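Karaki Community Rooms > Our Place > About Us

Hi, I'm Hala, and I look after the rooms at Karaki. We opened in May with 70 chairs, a kettle and a lot of borrowed fabric, and somehow we're now the place half of Hekent comes to for sewing nights, choir, birthday lunches and the odd very loud trivia comp.

People always ask about the chairs! I went for white plastic because it wipes clean, and because I can lift one without groaning. Every chair and stool gets tipped upside down for a proper going-over, since all the fluff and biscuit crumbs end up underneath.

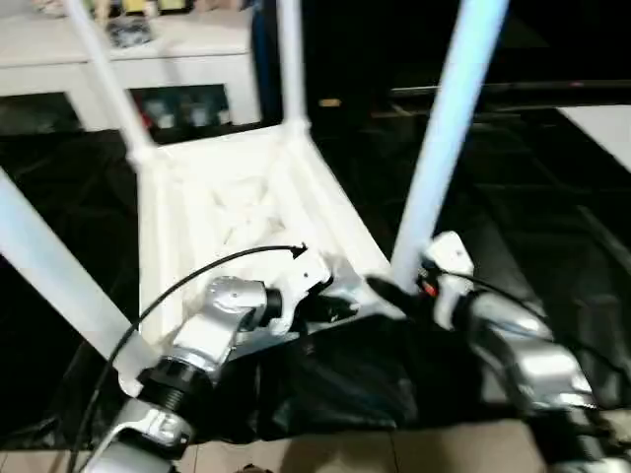

White stool, legs in the air.

If you've hired us before, you'll know I'm a bit fussy about fabric too. We keep cloths in cream and white for the lunches, and they're included in the $40 hire (bring your own if you've got a favourite colour, I won't be offended). Please don't fold them when you're done. Just leave them in a heap and I'll sort out the washing and ironing with a cuppa and the radio on.

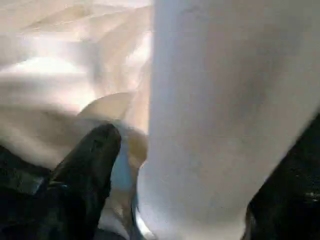

Cream folds beside a smoother, paler piece.

We're open from 9 every morning, and the big room is yours until you've packed up. Stack the chairs along the back wall, please, and if one's got a wobble, turn it over and check where the legs meet the seat. Still wobbly? Leave it by my door with a note on it.

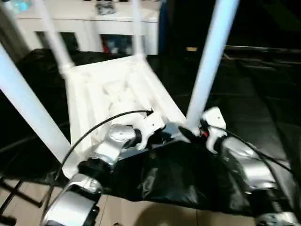
Hala Hijazi
Rooms Manager, Karaki

Come and have a sticky beak before you book. Hussam Nimri does the bookings and he'll happily show you through, cupboards and all.

Related
Hire rates and what's included
Getting here from Suvbridge
Sewing nights at Karaki
Kitchen and tea things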